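Stundenville Workshop Day, Feb 20, 2021
Speaker notes: Wolfram Nolte
Can machines do bench work yet?

Opening

Thank the hosts. State the question plainly: which shop-floor chores may now be handed to a machine, and which remain with staff? Computer repair is the case for this talk. Memory slots, a processor socket and loose wiring lie close together, and there is little room for fingers of any kind.
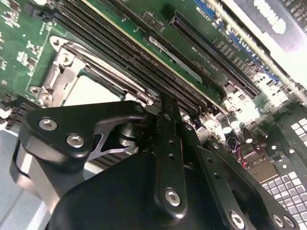
Malte Reuter objected at the May rehearsal that reach is the lesser problem, and that a machine which cannot feel a part seat itself should not be pressing on it. Acknowledge the point -- it returns under costs.

Preparing the bench

Stress that much of the work is done by people beforehand. The tower is laid on its side with the panel off, and the fixture beside it gives the processor a square nest.
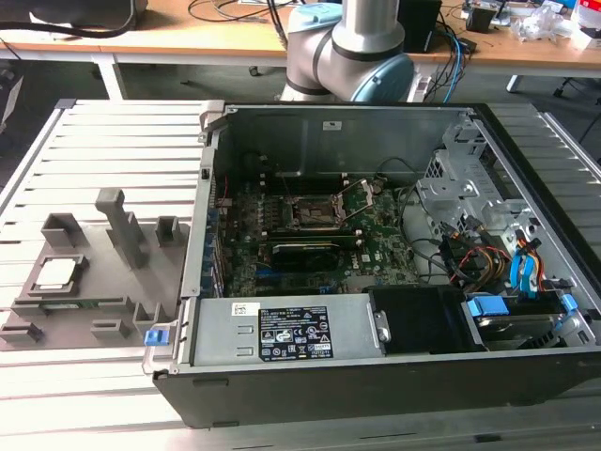
Is a machine quicker than a trained technician at present?
At Girkton it is slower on every task we timed. One memory change took it 242 seconds.

Pause for questions, but keep to seven minutes.

What remains difficult

Cables move when touched, and no two cases are wired alike. The arm must come down from above and bring its fingers close to the board without disturbing either. Mention household chores briefly: a kitchen drawer presents much the same trouble. 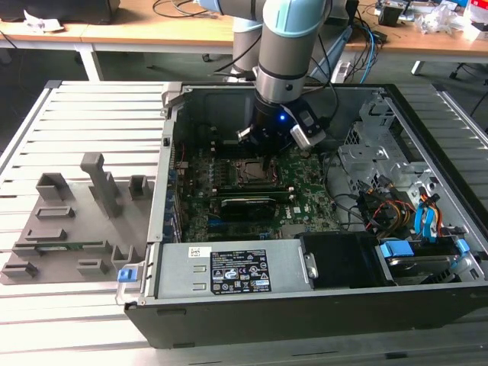
Costs and staffing

Refer to the Sperling handout, page 12. Recommend that no post be altered on present results.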